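Startseite > Haus und Sammlung > Pflegehinweise

Diese Website verwendet Cookies. Mit der weiteren Nutzung erklären Sie sich damit einverstanden.

Familiensilber aus Nachlässen: Hinweise zur Reinigung

Silber aus altem Familienbesitz ist vor der ersten Reinigung auf Wappen, Monogramme und Meisterzeichen zu prüfen. Gravuren werden ausschließlich mit einem weichen Tuch behandelt. Tauchbäder sind zu vermeiden – sie greifen die gewollte Patina in den Vertiefungen an.

Bestecke mit gekitteten Heften dürfen höchstens 2 Minuten mit lauwarmem Wasser in Berührung kommen und gehören nicht in die Spülmaschine.

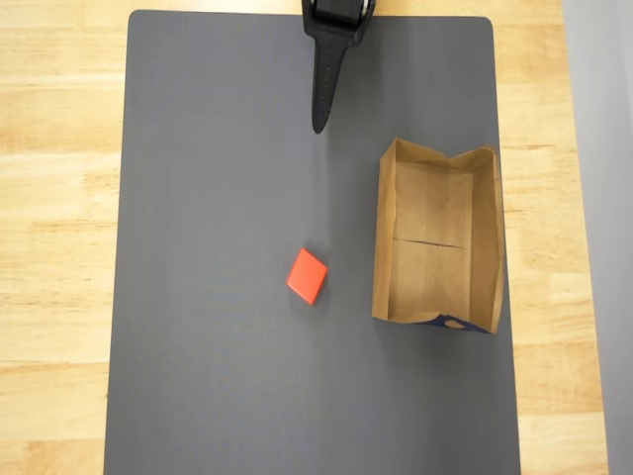

Jolien Claeys wandte hierzu ein, bei den Messern ihrer Großmutter habe schon kurzes Abspülen den Kitt gelöst; sie wische die Hefte seither nur noch feucht ab. Dieses Vorgehen ist bei Stücken unbekannten Alters ebenfalls zu empfehlen.

Die Aufbewahrung erfolgt in säurefreiem Seidenpapier, getrennt nach Garnituren. Gummibänder sind nicht zulässig. Der Bestand der Sammlung Trillberg wird jährlich im Mai durchgesehen.

Weitere Beiträge
Porzellan aus Erbschaften sicher verpacken
Ahnenporträts richtig aufhängen
Haus Randach: Pflege alter Tischwäsche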